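Lirkance Living Room Teleop Set

Version of May 18, 2020

Summary

Remote-control demonstrations of a single arm with a two-finger gripper, recorded in simulated living rooms. An operator drives the arm with a handheld controller and works from the wrist view. The set holds 3205 episodes across 34 room layouts. It was put together at Rolteck for training and testing imitation policies on household pick and place.

Contents

episodes/ one folder per demonstration
layouts/ room files, numbered from 1
splits/ train and test lists
tools/ replay and export scripts

Each episode folder has the wrist images, joint positions, gripper opening, the operator's raw commands and a one-line task text. Test episodes use 7 layouts that are left out of training.

Tasks

Most tasks involve small things on sofas, shelves and low tables. Books are the largest object group, with 1186 episodes.

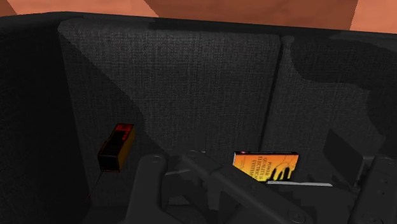 Sofa tasks are slower than table tasks. Operators were told to bring the gripper in from the front of the seat and to stop before closing. Pauses are kept in the data. Use tools/trim.py to remove them.

Known issues

Room lighting is fixed within a layout, and some layouts have hard shadows.
Cushions are rigid bodies and do not give under contact.
Early episodes log commands one step late. The replay script corrects this with --shift 1.

Planned

A second release in June will add the Urmont kitchen layouts.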